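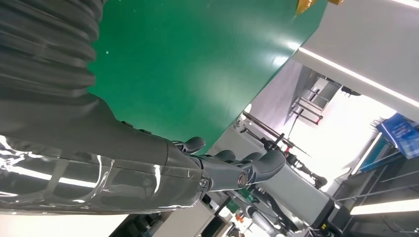 Thread last edited in June, 9:30 pm by tonantzin_o (fixed title)

Shared workroom: glare on the green, and boxes living on the desk

tonantzin_o
ok two things. first the green surface. nice color, no complaints, but it picks up shine from the ceiling, long light strip up there, white ceiling, you get soft reflections. also tiny white specks toward one corner. dust? paint? tried nothing yet. don't want to scratch it.
second thing is the long white desk, will post a pic further down. boxes keep ending up on it. we're in Gomness, 2nd floor, no closet.
Tonantzin Ocampo

pinhook282
Damp microfiber, drop of dish soap. Dont use glass cleaner, had that haze up a green mat on me in a month. If the specks stay put after that its probably in the finish, leave it.

ezventura
disagree on dish soap, leaves a film and then the shine gets worse. plain water first. Denura makes a mat wipe, 9 bucks a tub, lasted me ages

pinhook282
Film is from using too much. A DROP.

mossy_lid
can you swap the cover on the light strip? frosted one. cheaper than fighting the surface forever

tonantzin_o
landlord's light so no. will try water tonight.

tonantzin_o
ok desk pic

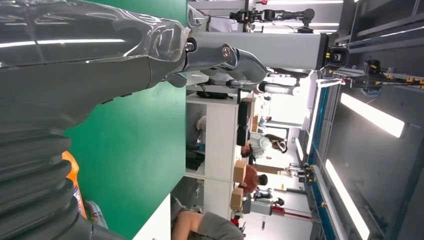 the long desk, boxes on top, cubbies in it

mossy_lid
you have cubbies!! put the boxes in the cubbies

tonantzin_o
there's stuff down there already. and the brown one I'm mostly complaining about doesn't fit, I measured, it's 30 cm and the opening is less. by a hair. so annoying

pinhook282
Then flatten it. Is anything even in it? Half the boxes in any office are empty and being kept "just in case"

ezventura
no keep them, you always need a box the day after you toss it. put a shelf on the wall. we put up a Mester one over our desk and the whole top cleared out. took me and my brother one evening, Ventura family record

pinhook282
A shelf just means boxes higher up. Seen it happen.

ezventura
well yeah but then they're not next to your keyboard are they

mossy_lid
siding w/ pinhook on this one. also monitors that close together with people working right behind, where does anybody put a notebook? clear the boxes and you get an arms length back at least. thats what I'd want if I sat there

tonantzin_o
fair. people do end up leaning across it.
update on the green: plain water got some of the specks, not all. going to try the drop of soap, sorry ezequiel

ezventura
your funeral. rinse it TWICE

pop_tart_lady
Anyone know if the Pop bins fit a cubby that size? the fabric ones. thinking the loose stuff under the desk could go in those and then the small box goes down there too. leaves just the bigger ones on top

tonantzin_o
oh that's good. which size did you get

pop_tart_lady
Medium. the large one bulges. Measure the inside of the cubby not the front edge, I got that wrong the frist time and had to send mine back

tonantzin_o
measuring tmrw, will post numbers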